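Advisory period moved to end of day - can we opt out?

Wagner Barros
Posted April 2021

My son is in 9th grade at Xue. School just switched advisory from first thing in the morning to last period, 40 minutes, and they say its required now because the wellbeing check-ins run through it. Problem is he takes the 309 bus and has to leave 7 minutes early to make it. Two tardies marked already, for leaving. Is there a form? Called the office, got voicemail. Also does missing it count agaisnt the attendance total or is that separate?

Golshifteh Ahmadpour
Not a full opt out, no. We asked in February. What they do have is an early release slip - front office, not the counselor, you both sign it. Goes by semester so you have to redo it in the fall. Ask them to take the two tardies off while you're there, they did ours. The check-in itself can be done with the counselor at lunch or over video. My daughter does lunch. Takes five minutes maybe.

Attendance - I think advisory counts the same as a class but get that in writing. Handbook page 53 is where it's supposed to be, mine was the old version.
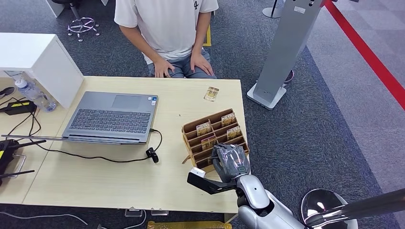 Zernuler wrote back that the slip only covers buses on the school's own list, so check yours is on there before you drive over. If it isn't you need a letter from the transit office, and that took us a couple weeks.

Sitetti
just email the advisory teacher. ours didnt care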